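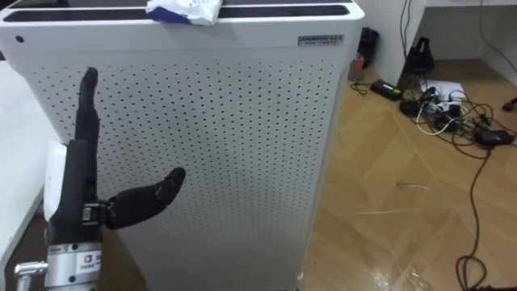
A cabinet air purifier is a floor-standing machine that pulls room air through a filter and blows it back out. The tall kind has a perforated front panel and long vent slots along the top. Sellers say it suits home offices and bedrooms. Claims about focus and sleep are harder to back up, and most come from the sellers.

Coverage figures deserve the same doubt. A unit sold for 60 square meters may be rated at its top fan speed, a setting few people can work beside. Meenakshi Naidu, who compared 19 product leaflets, found only 2 that gave noise and airflow for the same speed.
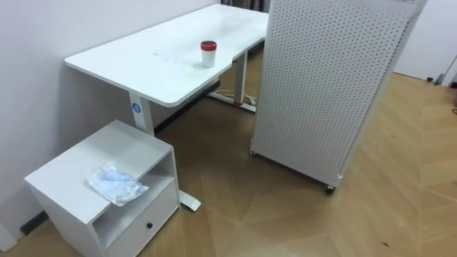

Does a purifier need to stand right beside the desk?
Anywhere in the room with clear space at the intake and outlet will do, and the benefit of moving it closer is poorly documented.

Placing things on top is a common habit. A bag or cloth lying over the slots can block the outlet.

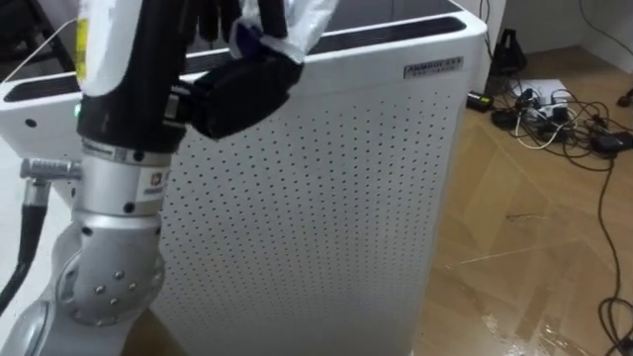

Can the perforated panel be washed instead of replacing the filter?
Cleaning the panel removes surface dust only, and the filter behind it still wears out.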